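Two field hands wanted for old well site cleanup, Clilard Reclamation

I run the field side of things at Clilard, and I need two more people on my crew before the ground thaws. We clean up old oil and gas leases after the wells have been plugged — hauling gravel, fixing drainage, putting topsoil back where somebody scraped it off decades ago, and then going back to see what's growing (sometimes it's all thistle, sorry).

We've got 203 sites on our books and 47 of those are meant to get dirt work this season, most of them out past Eder and up the Atodcombe road. It's a busy year! You'd start in May and work through to freeze-up, with a decent chance of winter shop work if you want it.

What I'm after: a clean Class 5 licence, a current first aid ticket, and somebody who doesn't mind mud. H2S Alive is great if you've got it and I'll book you in if you don't. If you've run a skid steer or a small hoe, tell me what kind and for how long. If you grew up on a farm, tell me that too, I've had very good luck with farm kids. You don't need oilfield time. One of my best operators came to me from a garden centre and she knew more about soil than I did.

Days start at 6:30 in the yard and we're usually back by supper. When we're at the far leases we stay over, with your own room and meals covered. Hourly pay with overtime, and I'll talk real numbers on the first phone call because I hate ads that make you wait till the third interview. Boots and coveralls allowance after your first month.

You'll also be talking with landowners, and I care a lot about this part. Close the gates, drive slow past the house, and if a farmer wants to tell you where the old flare pit was, stop and listen and write it down.

We log everything in Starnovier on a tablet. It's clunky, but you'll have it figured out in a morning.

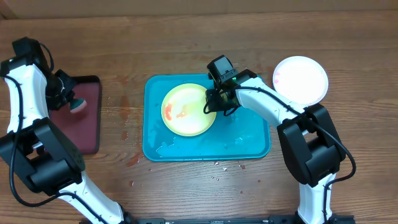 2 min read

To apply, send me a resumé or just a few lines on what you've been up to, with "field hand" in the subject line. The address is on our contact page. I read them all myself, usually in the evening, so give me a few days to get back to you.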